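Charge less for sending it back in the same box

Last updated: 4 Jan 2021

I bought a kettle from Tronex in June and it came in a box big enough for a microwave.

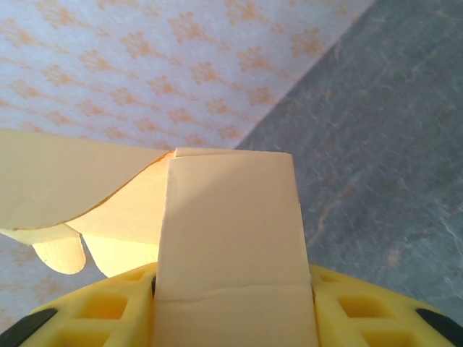
The kettle was fine. The packing weighed more than it did, and my council collects cardboard once every two weeks. Shops say we can recycle it, and most of us do, but that puts the work on the buyer.

My neighbour Jucélia Caldeira paid 35 pounds for a lamp and was charged extra to return it — in a new box, as the old one was "not approved". I think any shop that posts goods should have to take them back in the packing it chose. Boxes would get smaller and stronger within a year.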